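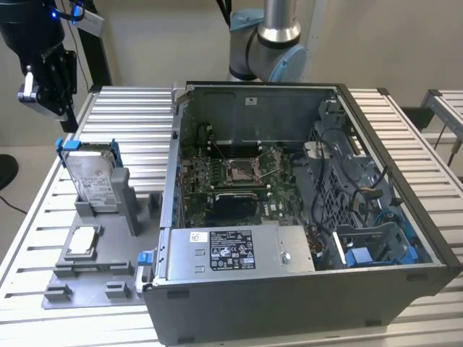 Side panel off, CPU and hard drive out. The Dell tower from my first post.

Posted by: jadulach_jo on Apr 9, 2021

Right, so I've finally opened the old office tower up. Plan is to clean it, put a fresh dab of paste on the CPU, swap the hard drive for an SSD and hand it over to my niece for school. A mate reckons I should bin the lot and spend $300 on something refurbished. Is it worth the bother? The drive is still in its blue caddy and I can't tell if an SSD will sit in there properly.

moser_mick
Definitely worth it. An SSD is the best thing you can do for one of those. They don't weigh anything, so grab a 2.5 to 3.5 inch adapter and clip it into the caddy. I did the same job last July and spent $178 all up, with extra memory.

Analyn Ocampo
Before you do anything else, put that socket lever down or pop a cover on it! I can see bare pins in your photo and one dropped screw will wreck your weekend. Ask me how I know.

teo_p
I'm with the mate, sorry. You'll buy a drive, then memory, then the power supply will go, and you can't always fit a standard one in those cases. My "cheap" rebuild got to $593 before I gave up on it.

moser_mick
$593?? What were you putting in it, gold? She only needs it for homework.

teo_p
Graphics card, mostly. Fair point — but I'd still check the power supply before spending a cent.

jadulach_jo
No graphics card going in, promise. Analyn, I'll sort the socket tonight, thanks. Does it matter what paste I use? The shop has Floveo for a few bucks and Vuston for about $200 less than a kidney.

Analyn Ocampo
Ha! The cheap one is fine for an office chip. Wipe the old stuff off the metal top with isopropyl and a coffee filter, then a blob the size of a pea. Line up the little triangle on the corner of the CPU with the one on the socket and let it drop in under its own weight. No pushing.

moser_mick
And tuck the drive cables out of the way before you close it up. Mine rubbed on the fan and drove me up the wall for a week.

teo_p
Let us know how it goes, Jo. Happy to be wrong on this one.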